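Gebrauchtwagen mit nur einem Schlüssel – Finger weg oder halb so wild?

Forum > Autokauf und Verkauf > Gebrauchtwagen privat

Menaka Hettiarachchi
21 Apr 2018

Hallo zusammen,

ich bin seit ein paar Wochen auf der Suche nach einem Kombi und habe jetzt einen gefunden, der vom Preis her passt (knapp unter meiner Grenze, 4.000 Euro will der Verkäufer noch als Anzahlung, den Rest bei Übergabe). Scheckheft ist da, TÜV neu, zwei Vorbesitzer. Steht bei einem Händler, der sich Macaraeg Automobile nennt und auf mich einen ganz ordentlichen Eindruck gemacht hat.

Jetzt der Haken: Es gibt nur einen Schlüssel. Der Händler sagt, der zweite sei beim Vorbesitzer »im Umzug untergegangen« und werde nachgeschickt, falls er noch auftaucht. Einen neuen könne ich mir »für kleines Geld« überall machen lassen. Ich habe dann bei der Vertragswerkstatt angerufen, und die wollten 297 Euro haben, inklusive Anlernen. Das ist für mich kein kleines Geld.

Meine Fragen: Ist das ein Grund, vom Kauf abzusehen? Was mache ich mit dem verschwundenen Schlüssel, kann da jemand einfach kommen und wegfahren? Und spielt die Kaskoversicherung da überhaupt mit?

Danke schon mal!
Menaka

Tadeusz Pawlak
Beiträge: sehr viele

Das mit dem Umzug habe ich in meinem Leben schon so oft gehört, dass ich mich frage, wie in Deutschland überhaupt noch jemand mit vollständigem Hausrat ankommt. Kann stimmen. Kann auch heißen, dass der Händler den Wagen auf einer Auktion gekauft hat und den Vorbesitzer gar nicht kennt. Dann wird auch nichts nachgeschickt. Frag ihn mal nach dem Ankaufsvertrag. Da steht normalerweise drin, wie viele Schlüssel übergeben wurden. Wenn er sich da windet, würde ich gehen.

Zur Anzahlung: 4.000 Euro für einen Wagen, der fertig auf dem Hof steht? Wofür? Ich würde gar nichts anzahlen, bevor ich den Fahrzeugbrief (heißt heute Zulassungsbescheinigung Teil II) im Original gesehen und die Fahrgestellnummer am Auto verglichen habe.

Zum verlorenen Schlüssel selbst. Der Punkt, den viele vergessen: Einen neuen nachmachen zu lassen, macht den alten nicht ungültig. Du hast dann zwei bei dir und einen irgendwo. In der Werkstatt kann man bei den meisten neueren Fahrzeugen den Speicher der Wegfahrsperre löschen und nur die vorhandenen Schlüssel neu anlernen. Danach startet der verschwundene den Motor nicht mehr. Der mechanische Bart passt aber weiterhin ins Türschloss, falls es eins gibt. Wer das auch ausschließen will, muss den Schließzylinder tauschen, und dann wird es richtig teuer.

Prüf außerdem, was der eine Schlüssel, den du bekommst, wirklich kann. Beim Händler wird einmal aufgeschlossen, alle nicken, und zu Hause stellst du fest, dass die Heckklappe nicht reagiert. Also vor Ort jede Taste einzeln drücken, auch aus ein paar Metern Entfernung, und den Notschlüssel herausziehen, falls einer im Gehäuse steckt. Der fehlt gern mal.

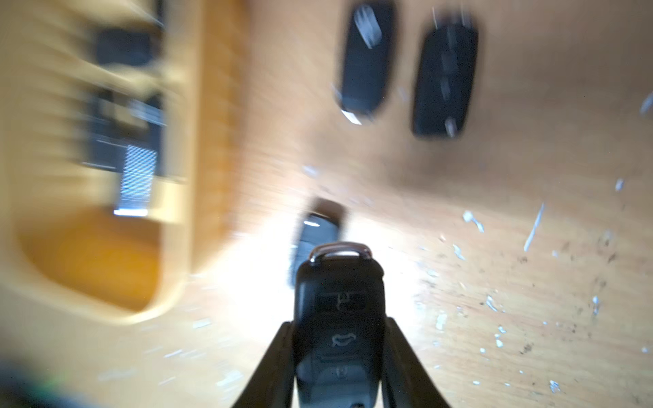 Funkschlüssel mit Tasten für Schloss und Heckklappe

Und lass dir ins Übergabeprotokoll schreiben, wie viele Schlüssel du bekommen hast. Mit Unterschrift vom Händler. Wenn der Wagen gestohlen wird, fragt die Versicherung als Erstes nach allen Schlüsseln, und dann willst du nicht mit einer Geschichte über einen Umzug kommen, bei dem du nicht dabei warst. Am besten vor Vertragsabschluss dort anrufen und schriftlich geben lassen, was sie dazu sagen. Was am Telefon versprochen wird, ist im Schadensfall meistens nicht mehr auffindbar.

Die 297 Euro sind übrigens ein normaler Werkstattpreis, so ärgerlich das ist. Die würde ich beim Kaufpreis abziehen, und zwar komplett. »Kleines Geld« waren ja seine Worte, dann kann er es auch bezahlen.

Eero Manninen
Beiträge: 5

Ich habe auch nur einen Schlüssel, seit Jahren, nie Probleme gehabt. Bei einem Onlineshop (Samenent hieß der, glaube ich) gibt es Rohlinge für 30 Euro, die kann man selbst anlernen. Zündung an und aus und dann Taste halten, Anleitung gibt es im Netz. Würde mir da keinen Kopf machen und das Auto nehmen.

Iresha Talukder
Moderation

Beim letzten Beitrag wäre ich vorsichtig. Was man mit Zündung und Tastendruck selbst anlernt, ist bei vielen Modellen nur die Fernbedienung für die Türen. Die Wegfahrsperre hat einen eigenen Transponder, und der will ans Diagnosegerät. Ich habe so einen billigen Rohling im Juli für den Wagen meiner Mutter bestellt. Türen gingen auf, Motor blieb stumm. Zurückschicken ging nicht mehr, weil der Bart schon gefräst war.

Eine Zwischenlösung kann ein Schlüsseldienst sein, der Autoschlüssel macht. Die Preise liegen oft unter der Vertragswerkstatt, aber bitte vorher den Endpreis nennen lassen, mit Fräsen, Anlernen und Anfahrt. »Ab«-Preise auf der Website glaube ich grundsätzlich nicht. Eigentumsnachweis und Ausweis sollte der Betrieb sehen wollen. Wenn er danach nicht fragt, wäre das für mich ein Grund, woanders hinzugehen.

Sonst schließe ich mich Tadeusz an, auch wenn ich den fehlenden Schlüssel für sich genommen nicht so dramatisch finde. Bei älteren Gebrauchten kommt das vor. Mich stört mehr die Anzahlung – die passt für mich nicht zu einem Händler, der angeblich nichts zu verbergen hat.

Menaka Hettiarachchi

Danke euch! Nach dem Ankaufsvertrag habe ich gefragt, er will ihn »raussuchen«. Angezahlt habe ich nichts. Die Versicherung ruft zurück, sagt sie.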